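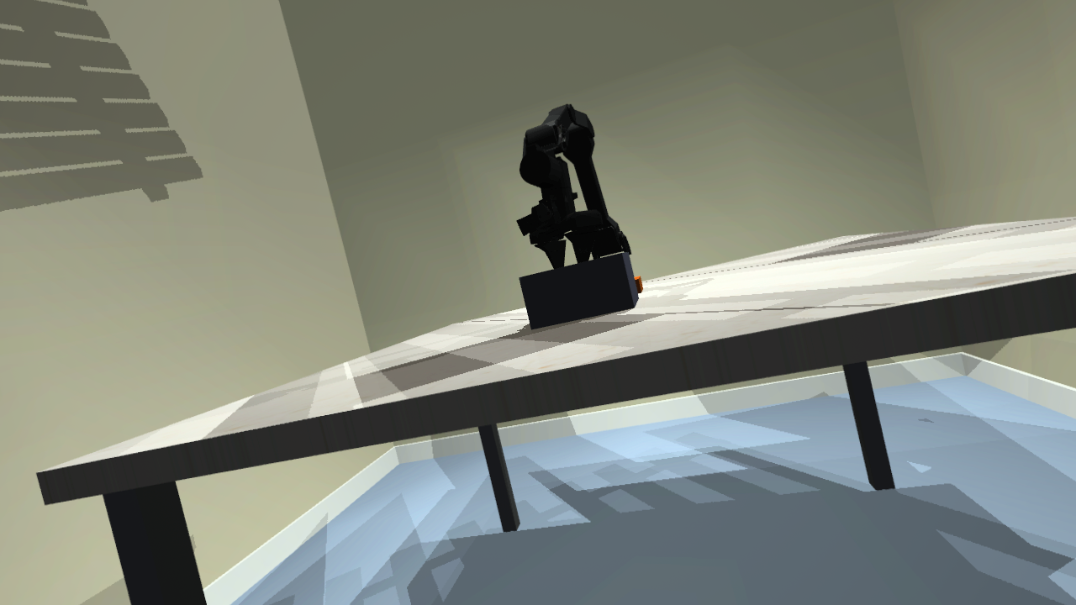 Reading time: 2 minutes

Unit 19: Paying for shared costs
Course notes, Sorcha Hayes

A shared cost is one that serves more than one department. Rent is the usual case. Before it can be charged out, you need a basis – floor area, headcount or hours used.

Take the Istbridge office. Rent is $122 a day and two departments split it by floor area. Sales has three quarters of the space, so it is charged $91.50. Accounts is charged $30.50.

Keep the same basis all year. If it changes in July, restate the earlier months.

Read the Flanagan case before the next class.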